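Kitchen Equipment Practice, Unit 2
Course handout — Diltbridge evening program
Prepared by Hedvika Koubek

Read before Wednesday. Bring the Costden workbook and a pen. Both heat sources covered in this unit are electric.

1. Coil burners

A coil burner heats a pan by direct contact. The coil is slow to warm and slow to cool, and it goes on giving off heat after the knob is turned to off. Pan choice follows from this. The base must be flat and should match the coil in width. A warped pan touches the coil at a few points only and browns unevenly.

Handle placement is graded. With several pans on one cooktop, long handles tend to cross the neighboring burner. Before lighting up a free coil, check what hangs over it and turn the handle toward the counter or the back. Lids come off with the far edge raised first, so that steam leaves away from the hand.
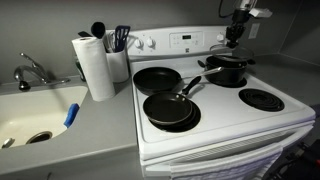
2. Landing space and tools

Keep a clear stretch of counter beside the range for a hot pan. Paper towels may stand within reach but not against a burner. The utensil crock belongs on the counter at the side of the range, with heads up and handles down only where the tools are too top-heavy to stand the other way. For this unit the crock should hold at least a ladle, a whisk and a slotted spatula.

The sink is part of the work area. Drain pasta and rinse tools there, and keep the drain clear. Leave the sponge upright against the wall of the basin; it dries faster than one lying flat.

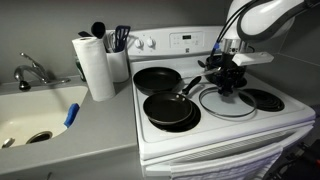 Lourenço Lobo asked after the last session whether a cloth towel may stay on the oven door handle while the oven is on. It may, if it hangs clear of the door gap and the burners. A wet towel must not be used as a pot holder. Water carries heat through the cloth at once.

3. Coffee roasting in a glass chamber

The second half of the session deals with dark roasts. Glass lets the operator follow color directly, but room light reflects off the curve and can make the beans look paler than they are. Judge color from the mass of the beans, away from the bright spot.

At a dark roast the surface is nearly black and may show small glossy highlights. Pale flecks among dark beans are either chaff or underdeveloped beans. Sort a cooled sample on a white plate to tell which, and record the result on page 16 of the workbook.

Do not touch the glass or the rim during or right after a roast. Keep vents open at all times.

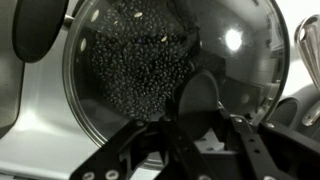 4. To hand in

a) A sketch of your own cooktop with handle positions marked for three pans.
b) One paragraph on residual heat in a coil burner.
c) Roast notes: start time, end time, bean color, chaff.

Late work goes to Elsie Harawira.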